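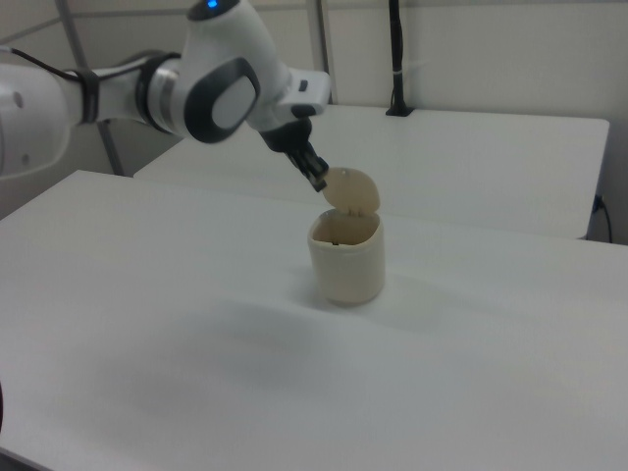
Hinged lids and small containers: Alvar Sundqvist on storage that gets used

2020-02-17

Alvar Sundqvist has specified household containers for Duteo for most of his working life. His current subject is the short, wide tub with a rounded lid hinged at the back, a shape he considers underrated.

"A loose lid has to be put somewhere," he says. "On a desk it goes on top of the papers, and by evening it is under them. A hinged lid has one place to be when open and one when closed."

The hinge is where most of the testing effort goes. Duteo's bench at Clillton opens and closes each sample 3000 times, after which the lid must still stand upright unaided. Of 84 samples tested in the last round, 38 were rejected, most of them for lids that dropped forward. Sundqvist regards the limit as modest. A tub on a kitchen worktop may be opened several times a day.

He is specific about the rim. "The user lifts at the edge of the lid, so the edge has to give a fingertip something to press on. If it sits flush, people pick up the whole tub and prise it." A low, wide body helps, he adds, as it resists tipping when the lid goes back.

Pale colours sell best, and he has no objection to them on the outside. The inside is another matter. A small tub with its lid up is still dark at the bottom, and dark items such as hair grips or screws are easily missed. He advises keeping one type of item in each tub and filling it no more than halfway.

For cleaning he recommends a damp cloth, with a dry brush for the hinge. Soaking is discouraged. Water held in the hinge leaves scale, and the lid begins to stick.

A taller version, developed with Ibarra, is due in May. Sundqvist is unsure about it. "It holds more. It also falls over more. We are still adjusting the base."

Related items
Kasden drawer dividers: fitting notes
Choosing a tub for the bathroom shelf
How to remove scale from small hinges
Labels that come off cleanly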